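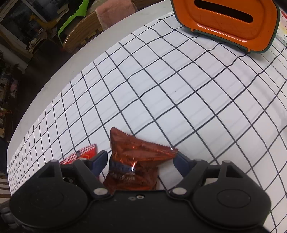 The red-orange bag over the grid, from one of the later runs.

By January Amparo Nina had recorded 1,113 grasps, and the result she had been hired to find was not in them.

The idea belonged to Rengifo, who ran the lab at Gerneck and had written it on one page. A person closes a gripper on a thing by hand. The record of that goes to a model, and the model learns how hard to press. Rengifo believed that if the person slowed down at the moment of contact, the model would need fewer records. He had asked for 300 slow grasps to prove it. She had given him those in the first month, and the slow model dropped bags as often as the fast one.

"Do them again," he said on the phone. "Slower."

She did them again. She worked at the round white table, with the grid sheet spread over most of it. She picked up a snack bag, held it, set it down, and pressed the key to save. Foil was the worst. It gave way under the pads without any push back, and then all at once it was stiff.

Her brother Brikidard was a family joke of a name, and he had never forgiven their father for it. He came in after supper and stood by the door with his coat on.

"Which one is that?" he asked.

"Slow. Set four."

"You did it twice."

"I did what twice?"

"Squeezed. You squeezed it, you let up a little, and you squeezed it again. Then you lifted."

She told him she hadn't. Then she opened the file and looked at the width of the fingers over time. The line went down, came back up by a hair, and went down again. She opened another one. It was the same. She went back to the first month and the line ran straight down in nearly every file.

She didn't call Rengifo. She sorted the files by that small bump, which took until past midnight, and came out with 90 that had it clearly. All of them were foil, and all of them were from the last weeks, when she was tired and had stopped thinking about speed. She trained the model on those alone and left it running while she slept in her clothes.

In the morning she tested it on the arm in the next room. It closed on a bag, eased, closed again, and lifted. She ran 30 trials and it dropped two. The slow model had dropped eleven.

She wrote it up on one page, the same as he had, and called it Grulladeo because the file needed a name. Rengifo read it while she waited on the line.

"It says here speed made no difference," he said.

"No."

"And you didn't know you were doing it."

"My brother saw it."

She could hear him turn the page over, though there was nothing on the back.

"Can you do it on purpose?" he asked.

She looked at the bag on the table and said she would have to try.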